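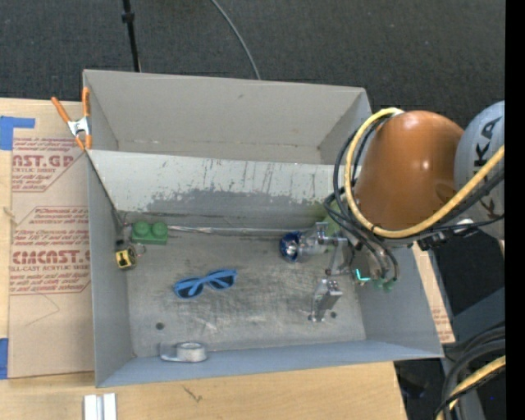
Enstead Robotics Club | Bin Cell Team

So I finally got a whole evening with the picking cell, and I promised I'd write down what I did to it before I forget (I forgot last time, and then spent an hour in December working out my own cable ties).

First job was the cables. The arm has that thick yellow hose looping around the orange section, plus a bundle of black cables that follows nearly the same path, and the two of them like to argue whenever the wrist turns over. I ran the arm at low speed through every pose in the pick program and just watched the loops. Too tight and the connectors get tugged. Too loose and the slack drags across the bin rim on the way down. I gave the black bundle a little more room at the top and left the hose alone, and it made it through the whole program twice without snagging!

Next, the gripper. I wiped down the linkages, checked every screw I could reach with a short hex key, and found one that turned a bit more easily than I like. Threadlocker, wait, move on. The air fittings (the green ones) got the soapy water test and no bubbles, so those can stay as they are until spring.

Then the bin itself. It's a sturdy old gray thing with two compartments, and the sloped divider has taken a beating. The paint is scraped and there's a big worn patch along the lower half. I thought about repainting it, but Sturbridge did that with theirs and had to redo their background images afterward, so ours is staying ugly. What I did do is reseat the orange-handled clamp on the left rim, right where the divider meets the side wall. Please don't borrow that clamp!! If you need one, there's a drawer full of them under the bench at Briggs.

Oh, and the acrylic sheet under the bin still has its protective paper on. Leave it on. I like being able to slide things around without worrying about scratches.

After all that I loaded the front compartment with the usual junk: the blue sunglasses, the tape dispenser, the green toy block, a couple of other bits. The sunglasses are still my favorite, all thin temples and dark lenses, and if the fingers are even slightly out of line you find out fast. I set the speed limit back to 500 and saved the program as Nistura 2, with the old one still in the folder in case somebody wants it.

Still on my list: new labels for the cables, and a better spot for the hex keys. I'm leaning toward a magnet strip on the side of the bench, but I'll take suggestions.

Filed under: Shop Notes, Robot Arm
110 shares | 2 comments
Get new posts by email. We use cookies to remember your settings. Accept | Manage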